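Cluver bowl, small, pale pink
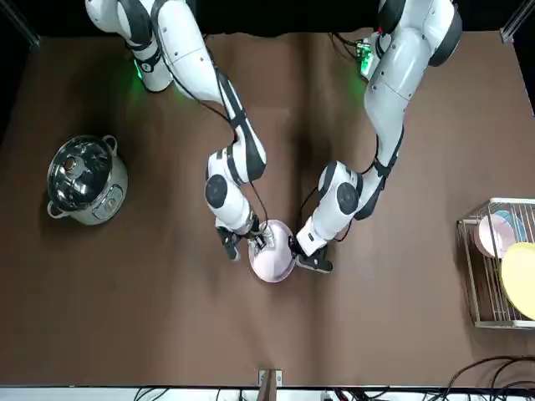 Page last changed: January, by P. Valtonen

The small Cluver bowl is round and shallow, and it is the one we sell most of in the shop at Trekutstead. The outside is a smooth pale pink. The inside is a little lighter, more to the white side, so food looks fresh in it and you also see quickly if it is clean.

Many customers ask what size is right for them. The small bowl is good for one portion of yoghurt, berries, rice or a dessert. For soup we advise the deep bowl from the same series, as a shallow bowl is not so pleasant to carry when it is full of something hot. Some people keep keys or earrings in it by the door, and this is of course also allowed.

Sizes and sets

The Cluver series has 3 bowls: small, deep and serving. The serving bowl measures 28 cm across and takes a salad for a family. You can buy each bowl alone, or one of each as a set in a carton with paper between them. The set is made up only in one colour. If you wish to mix colours, please order the bowls singly and write in the message field that they should be packed together. Gerd Lenz does the packing and he reads every message.

The colour

The pink can differ slightly from one delivery to the next. If you already have bowls at home and want new ones to go with them, write to us first and we will look which delivery we have on the shelf. Please do not judge only from your screen – in daylight the colour is softer than many people expect. We are glad to put a bowl aside for a few days if you would like to come and see it.

Use and care

The small bowl may go in the dishwasher, in the upper basket. Stand it at an angle so that the water can run off. Do not use steel wool or scouring powder, they make the surface dull and it can not be repaired. Tea and beetroot may leave a shadow on the light inside if they stay overnight. A paste of baking soda and water takes it away in most cases, leave it for ten minutes and wipe with a soft cloth.

The bowl is not for the oven. In the microwave you can warm food for a short time, but please take it out with a cloth.

When you stack the bowls, no more than six on each other. We had returns where a tall pile had been pushed to the back of a cupboard and the rims had small chips.

Delivery and returns

Bowls in stock leave us within 3 working days. If a bowl arrives damaged, keep the carton and send a picture of both to Imelda Policarpio at the customer desk. You do not need to send the broken bowl back. Unused bowls can be returned within 3 weeks, the return postage is paid by the buyer.

Shops and cafés who want to order larger numbers can ask for the trade list. The minimum for trade orders is one full carton per colour, mixed cartons are not possible at the moment.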